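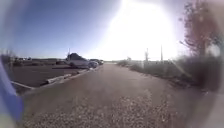
Graziella Sorrentino told us, when she read the first draft of the survey, that we were asking about the bus fare and forgetting the afternoon. Her point was that a patient who pays little to get to a foot clinic may still lose half a day of work, and that a form with one box for "travel costs" would miss most of it. We split the question in two after that. Money spent on the trip and time spent on the trip were recorded separately, and both are reported below.

3.2 Travel and time costs

Most of the cost studies we found on foot care in diabetes take the view of the payer. They count the visit, the dressing, the shoe or insole and any hospital stay. Costs that fall on the patient are either left out or added as a flat amount per visit. We wanted to know how much this matters when visits are frequent, as they are while an ulcer is healing.

Invitations went to 1,261 adults registered with the foot clinics in Arkalholm and Flonport. Of these, 316 returned a visit diary covering the month of March. The diary asked for the time of leaving home, the time of getting back, the means of travel, any fare or parking fee, and whether someone else came along. Distance was not asked for. It was worked out from the postal code of the home and the address of the clinic, using the shortest route by road.

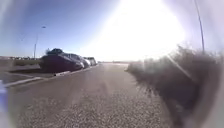 Figure 2. Paved path with parked cars along the left side. Photo: Anouk Desmet.

Time away from paid work was valued at the mean regional wage, before tax. For patients who were retired or not working we used a lower rate, set at a third of that wage, and tested rates from zero to the full wage in the sensitivity analysis. The time of a companion was valued in the same way. A companion was listed in 122 diaries. In 80 of these the companion was in paid work, and their lost hours often cost more than the patient's own.

Waiting time at the clinic was kept in the total. Some earlier authors treat it as part of the visit and not as travel, but we could not separate the two from the diary entries – people wrote down when they left and when they came back, and little in between. The totals in Table 3 should therefore be read as door-to-door time.

Car travel was costed per mile, with fuel and wear included but not insurance or purchase price. Rides given by friends or relatives were costed as if the patient had driven. Trips made with the Skusano patient transport service were free to the user and were entered as zero on the patient side; the service's own cost appears under the payer.
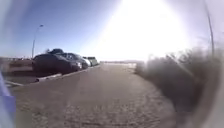
3.3 Missing and unclear entries

Where the time of return was missing, we used the patient's own mean for the other visits in the diary. If there were no other visits, the mean for the same clinic and means of travel was used. Fares left blank were checked against the published fare for the route. Entries that combined the clinic with another errand were kept, with the full time counted, and were dropped in a separate run of the model. Pierina Zanetti and Osvaldo Caruso coded the diaries independently and settled differences by discussion.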